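Looking after a cutting mat, and using one on the kitchen table

Filed under: Worktops and tables
Updated 21st August

A gridded cutting mat of the sort sold for craft and sewing does a lot of work outside the sewing box. It protects a table from knives, scissors and the feet of bowls, it stays where it is put, and the grid is handy when you want to cut or lay things out evenly. The notes below cover choosing one, keeping it flat, cleaning it, and using it where food is being served.

Choosing a size

For a table, buy larger than you think. A mat that only just fits under the bowl is no use when you want to set a lid, a spoon and a pile of labels next to it. Ours is an A2, which takes up one end of the table and leaves the other end free for plates. An A3 is fine for a narrow worktop or a caravan.

Green is the usual colour and it hides stains reasonably well. White lines on green are also easier on the eyes in the evening than black lines on a pale mat. Check that the grid is printed in the units you use. Some cheaper mats are in inches only.

Thickness matters more than brand. We have had a Trumis mat and a Leone mat, and the thicker of the two, the Leone, has stayed flatter. Thin mats curl at the corners within a year.

Keeping it flat

Heat is what ruins these mats. Do not stand a hot pan, a teapot or a mug straight from the kettle on one, even for a minute, and do not leave it on a sunny windowsill or in the car. Once warped, most mats never come fully flat again. Arben Vasić of Sellarbridge wrote in to say that he got a bent one nearly right by laying it on a floor tile in a warm room, with a board and 16 hardback books on top, and leaving it for 17 days. It still lifts slightly at one corner.

Store it lying down. Under a bed, on top of a wardrobe or behind the trays in a wide drawer will all do. If it has to stand, clip it to a stiff board first. Do not roll it.

At the table

If there is food out, the mat goes underneath the bowl and the food stays in the bowl. A surface that has been cut with blades holds dirt in the scratches, and most craft mats are not sold as safe for food. Bread, cheese and anything else to be sliced should go on a proper chopping board, which can sit on top of the mat if you want the table protected as well.
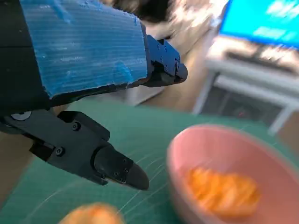
Can I use the same mat for crafts and under serving dishes?

Most people do, and there is no harm in it as long as the mat is washed between the two jobs and nothing is eaten straight off it. If you work with glue, paint or solvents, keep a second mat for that and mark the back with a permanent pen so they don't get mixed up.

Cleaning

Wipe it over after every use with a damp cloth. Once a month, or sooner if it looks grey, give it a proper wash:

Run cool to lukewarm water into the bath or a large sink, with a small squirt of washing-up liquid. Hot water will bend the mat.

Lay the mat in and leave it for 15 minutes.

Go over it with a soft nail brush, in small circles, paying attention to the scratches. Do not use a scouring pad - it takes the lines off.

Rinse, pat with a towel and leave it flat to dry. A radiator is too hot.

For grease, put a little bicarbonate of soda on the damp brush. For turmeric, beetroot or red wine, wipe quickly and accept that a faint mark may stay. White vinegar mixed half and half with cold water will shift most smells. Fluff and threads caught in the cuts come out with a pencil eraser.

Do not put the mat in the dishwasher.

Pale scratches

Scratches show up pale against the green. Fine ones are normal wear and can be left alone. When a cut is deep enough to catch a fingernail, turn the mat round so that your blade falls on a different part. Many mats can be used on both sides, and it is worth turning them over every few months so that one face does not take all the wear.

A mat has reached the end when the blade keeps jumping into old grooves and pulling off line. It can then be cut down with a heavy knife and a steel rule. Useful offcuts include drawer liners, a pad for under the toaster crumbs (toaster unplugged and cold), and a square to stand plant pots on. We cut a strip 70 mm wide for the shelf where the oil bottles stand, and it wipes clean in seconds.

Stopping it sliding

On a polished table a mat can creep, especially with a heavy bowl on it. A damp tea towel underneath works for an hour or so, but don't leave it there overnight on bare wood. Rubber shelf liner is better. Brallberg sell it on a roll and it cuts with ordinary scissors. Trim it slightly smaller than the mat so it doesn't show, and shake the crumbs out when you put it away.

Next in this section, in September: oilcloth, and how to get the creases out.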